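旧手柄摇杆漂移,自己换模块(Nelleo 手柄)

更新 10/19/24:第4步补了一句排线的事,之前漏了。

手柄用久了,人物自己往左走,菜单自己往下跳。多半是摇杆漂移。先别急着买新的,换个摇杆模块,一个晚上够了。我拆的是 Nelleo 那只带背键的,Tiltley 的老款内部差不多,螺丝位置不同,自己对一下。

先确认是不是真漂移

进系统设置,摇杆校准。手松开,看那个小点。停在中间不动,那就是游戏死区的问题,去游戏里调大一点,不用拆。小点自己偏、自己抖,往下看。

也可以先喷点电子清洁剂,摇杆掰到一边,往缝里喷一下,转二十来圈,晾干再试。我那只喷完好了两星期,又回来了。

要准备的

电烙铁,温度能调的。吸锡带或者吸锡器。焊锡丝、助焊剂。小号十字和梅花螺丝刀各一把。塑料撬片。镊子。新摇杆模块,买之前看清型号,霍尔的和普通电位器的不一定通用,有的要另外校准。我买的 Bergeron 的,一对,手感比原装稍紧。

第1步 关机,拆壳

长按电源键关机,电池取出来。两边握把的盖片用撬片从接缝慢慢撬,卡扣挺脆,别硬来。盖片下面有螺丝,电池仓标签底下还藏着一颗,好多人卡在这里。螺丝长短不一样,按位置摆在纸上,不要混。

第2步 取主板

震动马达的线是焊在板上的,红黑两根,拍张照再动。背键的小板有排线,先掀锁扣再抽。摇杆帽直接往上拔。

第3步 拆旧摇杆

最烦的一步。一个摇杆14个脚左右,新手容易把焊盘扯掉。烙铁350度上下,先给每个脚加一点新锡,再加助焊剂,吸锡带一个一个吸干净。吸完轻轻晃模块,哪个脚不动就回去再吸哪个。千万别撬!撬了焊盘就没了,后面要飞线。

没有耐心吸的,可以把旧摇杆的绿色侧片剪掉,外壳剪开,脚一根一根夹出来。反正旧的也不要了。

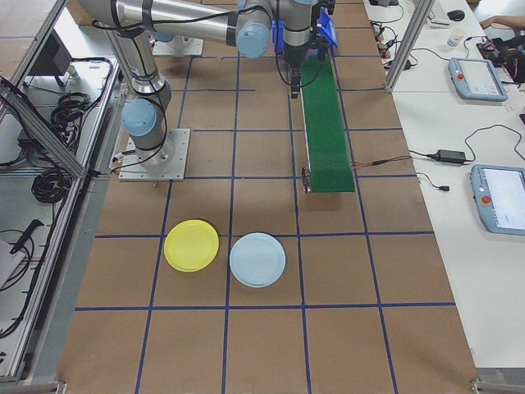

第4步 装新的

孔要通透,对着光看一下。新模块插进去,要贴平板子,歪一点以后装壳会蹭边。先焊对角的两个固定脚,确认平了在焊其他的。焊完用酒精把助焊剂擦掉。排线插回去一定要到底,我第一次没插到底,背键全没反应,又拆了一遍。

第5步 先测再合壳

别急着上螺丝。接上 USB 线,进校准页面,四个方向推到底,画圈,按下摇杆听有没有咔哒声。圈画不圆,先跑一遍校准。松手后小点偏一点点正常,偏得多就检查焊点,看有没有虚焊、连锡。

都好了再合壳。螺丝别拧太死,塑料柱子会裂。

几个常见问题

按键没反应:导电胶垫没放正,重新摆。

震动没了:马达线断了,或者碰到了旁边的脚。

连不上主机:重新配对,先按配对键再按主机上的。

换完还是漂:玩 Zurketbridge 的注意,那个游戏有自己的摇杆设置,要进去重置一下。我在这上面白折腾了半天。

费用的话,模块一对24块,助焊剂家里有。比买新手柄便宜太多。

感谢 Brittany Vachon 提醒我标签下面那颗螺丝。有问题留言,看到就回,拆坏了别找我哈。

下次写扳机键没有回弹怎麽修,弹簧还在路上。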